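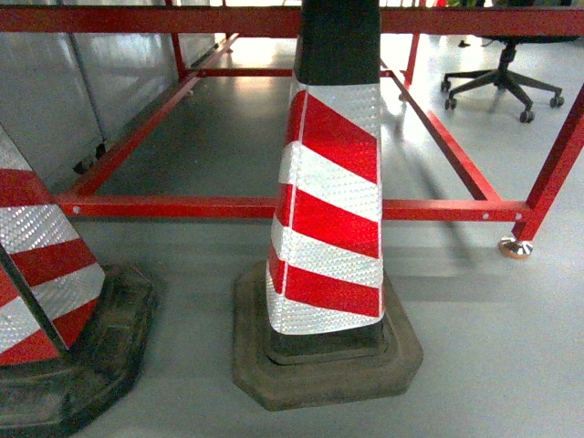 A cone with a red and white reflective sleeve.

How the Trimton 40 got its roads back

27/10/2025
By the Trimton Weekly staff

Home | News | Sports | Outdoors | Letters

Adalberto Cavalcanti has been running the Trimton 40 for six years, and for most of that time he has been arguing about a bridge.

The ride is 40 miles long and starts and finishes in Trimton. It used to go north over Yen Bridge and down the valley to Brolon. When the county put a weight limit on the bridge and narrowed it to one lane, the route was moved to the state road, and riders complained about the trucks. This June the bridge reopened with two lanes, and the ride went back over it.

"I have a folder of letters about that bridge," Cavalcanti says. "Some of them are very polite. The later ones are shorter."

He started riding at 40, after a knee operation ended his soccer. His first bike came from a neighbor's garage and was too small for him. He rode it to work for a year before he bought another one.

"I wasn't fast and I'm still not fast," he says. "I came in near the back the first time I did this ride, and by then they were out of sandwiches. I complained to the organizer, and the next year he asked me to do the food."
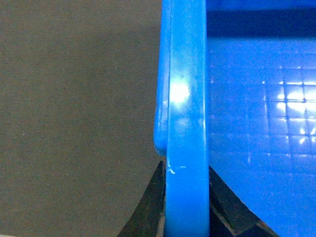 Doing the food led to doing the permits, and then the previous organizer moved away. Cavalcanti says the permits are the hard part. The ride crosses land belonging to two towns and the county, and each has its own form. Brolon wants a map with every turn marked. The county wants proof of insurance before it will look at a map at all.

"You learn the order," he says. "My first year I did it backward and we got the last signature nine days before the start."

This year 189 riders signed up. He would like more, but he is careful about how fast the number grows. The hill out of Brolon is steep and the shoulder is narrow, and he doesn't want a crowd on it. Riders now leave in groups of 30, a few minutes apart.

"People don't love waiting," he says. "But it's a better ride once you're out there. You can see the road ahead of you."
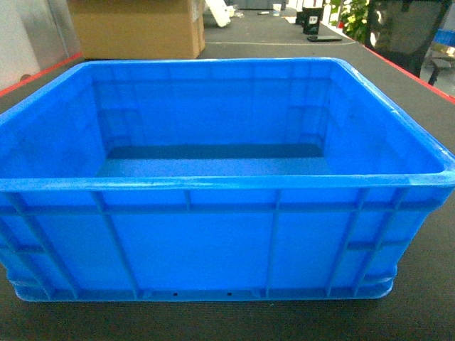
Food, and the Borneo stop

The halfway stop is at the Borneo, a diner outside Brolon that opens early on the day of the ride. Riders get soup, bread, and boiled potatoes with salt. Cavalcanti tried energy bars one year and took most of them home.

"It was cold that year and everybody wanted soup," he says. "So now it's soup whatever the weather."

He rides the whole route alone the week before, looking for potholes and loose gravel. Next year he wants to add a 12-mile loop for families that stays on the Trimton side of the river. He has already sent in the insurance form. 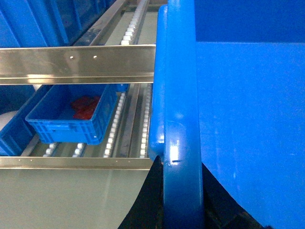
Blue crate, with steel shelving beyond.

Comments (3)

pedal_marge: The potatoes were the best thing I ate all summer. Please keep them.

T. in Brolon: Glad the bridge is back. The state road was no fun with the trucks going by. Could we get a second water stop after the hill?

oldgravel: Is the family loop going to be paved all the way? My daughter has narrow tires.

Previous | Next | Back to Outdoors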